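3.2 What Counts as a Dinner Table?
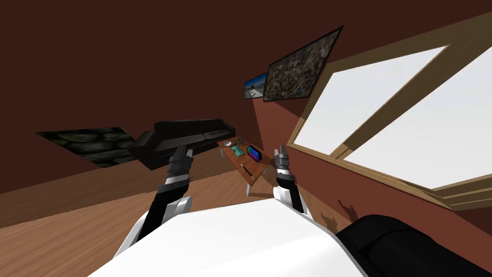
I went into this study thinking that "where did you eat dinner?" was the easiest question in the diary. People eat at a table or they don't, I figured, and I gave them two boxes to check. Then the Saltcombe pilot diaries came back in May with notes squeezed all around those two boxes, and most of the notes were about low tables. A low wooden table in a room with a black couch, as in Figure 2, is a table by any dictionary I own, but the pilot households split badly on whether eating at one was "eating at the table." Some said yes if the plate was set down. Some said no, never, that's the couch. One household checked both boxes every single night (I still don't know what to do with them, and they are not in the counts below).

So I threw out the two boxes and started over. The final diary, which people filled out in the Mendus app or on paper, asked about the seat and the surface separately. Seats were chair, stool, couch, bed, floor, and standing up. Surfaces were high table, counter, low table, tray, lap, and hand. That last one got added for burritos, and I'm glad it did, because it got used a lot more than I expected!

Of the 96 households I recruited in the Segura and Tulus neighborhoods, 80 sent back diaries I could use. Each one covered 15 evenings. I didn't pay people per entry, only for turning the thing in, so there are plenty of skipped nights, and they bunch up toward the end the way skipped nights always do. I left the blanks as blanks. I did try filling them in from each household's usual pattern, and the results barely moved, but it bothered me to be making up somebody's Sunday dinner.

A dinner went into the low table group when the surface was a low table, whatever the seat was. That gave me 664 dinners to work with. Most were eaten from the couch, with a fair number from the floor, mainly in homes with small kids. I had planned to treat the floor ones as their own category and gave up on that after reading the comments. Families slid back and forth between couch and floor during one meal and picked whichever box they remembered at bedtime. If you want a clean line between the two, a diary is the wrong tool and you'd need to sit in people's living rooms, which I was not up for.

The tray caused more trouble. A tray on a lap is a tray. A tray on a low table, though, could be checked either way, and people in Tulus went for "tray" while people in Segura mostly went for "low table." I can't come up with a reason for that beyond chance or maybe the wording on the paper form, which more of the Segura households used. I coded all of these as low table when the comment made it clear where the tray was sitting, and left them as tray when it didn't. Anyone who would have done it the other way can rerun the counts from the shared file, where the original answers are in their own column.

I should also say what I didn't ask. I have no idea how big anybody's rooms are, or whether there was a full-height dining table somewhere else in the home covered in mail and laundry. Several people told me there was, without being asked, in the comments box, with what read like a bit of guilt. I wish I'd made it a real question. Section 4 leans on those comments more than I'd like, and I've marked the places where it does. The length of the meal comes next, and there the diaries are on firmer ground, at least for start times.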